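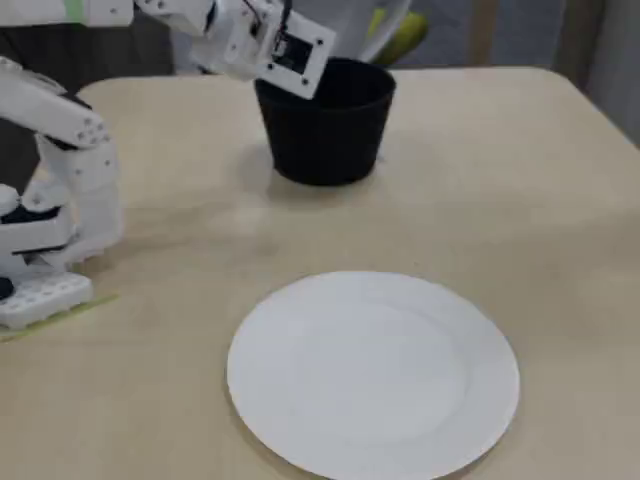 One gripper over the black pot, the empty plate in front, the second arm at the left.

Setting a release height for the two-arm cell

by Joon-young Pyo

In this page I explain how to set the release height in Skelosetti, our small planning layer for two arms. The task is simple: pick an object from the plate, bring it over the pot, open the gripper. Please finish the calibration page first, otherwise the numbers below have no meaning.

1. Start the perception node

Open a terminal and start the node with the config named "plate_pot". Wait until it prints two targets, "plate" and "pot". A white plate on a light beige table has little contrast, so the plate often comes late. If it does not come after 30 seconds, lower the edge threshold from 40 to 18 and start the node again. The black pot is usually found at once.

2. Check the pot rim

The planner needs the center of the rim, not the center of the whole pot. Our pot is narrower at the base, and when the node fits the full outline, the center moves toward the camera. Set fit_mode to "rim" and save the file.

3. Set the release height

Open the file release.yaml and write:

frame: pot_rim
offset_z: 40
open_delay: 800

The offset is in millimeters above the rim, measured to the fingertips. The delay is in milliseconds. It gives the arm time to stop swinging before the fingers open. In the first version I had no delay and the objects hit the rim many times.

4. Keep the second arm out of the way

The planner checks collision only for the arm that moves. The other arm must be loaded as a fixed obstacle. Run the command "freeze left" before each plan. If you forget this, the planner can give you a path through the left arm and it will show no warning. I hope to repair this in April.

5. Run it dry

Leave the plate empty and run the motion at low speed with the stop button in your hand. The gripper should tilt down and come to rest over the opening of the pot. Look at it from two sides, because from the front view alone it is easy to misjudge the depth. If the gripper is too far back, correct offset_y by small steps and plan again.

When the dry run is good, put one object on the plate and repeat with the same file. Do not change the speed and the offset together, or you will not know which one made the difference.

Next page: Recording a plan and playing it back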